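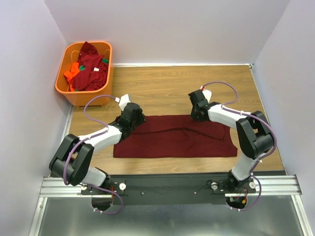
Friday, April 10, 2026
By a staff contributor

Laundry should be folded on a table. I have held this view for years and I have yet to hear a good argument against it, though most of the people I know fold on the bed, on the couch or not at all.

The bed is the worst of these. It is soft, so nothing lies flat. You pull one side of a towel straight and the other side sinks. It is also low, and by the time you are halfway down the basket your back hurts and you start rolling things up instead. Then it gets late, you want to sleep, and the whole pile goes back in the basket or onto a chair.

A table is hard and it is the right height. You can put the basket in the back corner, where your elbows won't hit it, and keep the middle clear for one piece at a time. When we lived in Gavemden we had a kitchen so small that the table was the only flat surface in it, and I folded there every week for 4 years. We moved to a bigger place in August, with a proper bedroom, and I tried the bed for a while. I went back to the table.

My second point is that you should spread a thing out before you fold it. People skip this. They hold a shirt under the chin, flap the sleeves in and bring the bottom up, and they end up with a lump that has to be ironed or worn wrinkled. Lay it down first. Find the corners and pull them out. If a corner is bunched, open it up before you do anything else, or the bunch gets folded into the middle and you meet it again on the shelf. 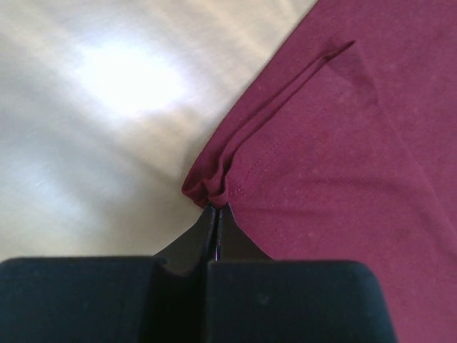 Maroon cloth with its corner gathered up and a long double fold running away from it.

Dark knits need this more than anything. Dark red shows lint, and you only see the lint when the fabric is flat and the light is on it. I would sooner pick it off at the table than at the front door with my coat on.

The usual objection is time. I timed a full basket once, on the table, spreading every piece, and it took 26 minutes. The same sort of load on the bed took 30, mostly because I kept redoing the towels. I don't offer this as science. It was two loads.

The other objection is that the table is for eating. It is, but not all day. Wipe it, dry it, fold, and put the clothes away before dinner. Having to clear it is a good thing in my opinion, as a bed will hold a pile of clothes for days if you let it.

I don't think anyone needs a folding board. The Flasteck catalog has one, and my sister-in-law swears by hers, but it only does shirts and it has to live somewhere. A table you already own will do shirts, towels and fitted sheets, although I still fold fitted sheets badly.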